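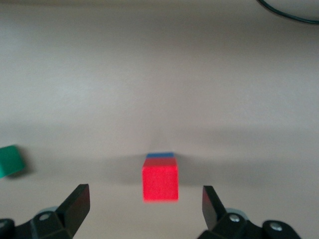 Tovar Table Top, pale beige

A plain matt top for nurseries, classrooms and hobby rooms. Fits the Tovar frame and most older Carkdale frames — measure yours first, as the early ones have narrower brackets.

Thickness: 19 mm
Tested load: 300 N
Order code: 517
Guarantee: 5 years

Wipe with a damp cloth and mild soap. Don't use wax polish. Fixing screws are included, legs are sold separately.

For school orders and spare brackets, contact Jovita Ibarra at Covetia.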